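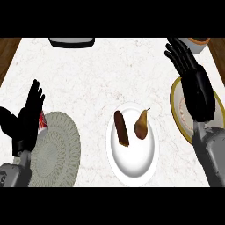 I'm Noémi Illés, and I'm so happy to finally share this: Wullbridge, our little stone care workshop, is launching its first home kit! We've spent years answering the same worried phone calls about lemon juice, red wine and the wrong bathroom spray, and in December we decided to put our answers in a box. It's made for surfaces like a white marble countertop with faint gray veining, the kind people fall in love with and then get scared to cook on. I say cook on it. Just wipe up the lemon.

The kit has a gentle soap, a sealer, two cloths and a booklet my colleague Levente Csonka wrote (and rewrote, and rewrote again). We tried the sealer on around 100 offcuts before we settled on the recipe, and my kitchen smelled of vinegar for weeks.

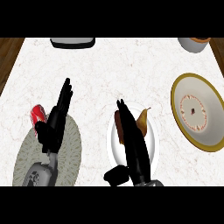
White marble with faint pinkish-brown veining.

Our first run is 700 kits, on sale from 12 February 2025 through our online shop and at the workshop counter. If you'd like to try before you buy, Aranka Boros is running free drop-in mornings all month – bring a tile or a chopping board, and she'll show you how much sealer to use (less than you think!).

Press samples and interviews: please ask for Ildikó Oláh at the Wullbridge front desk. She has 205 kits packed and ready to mail.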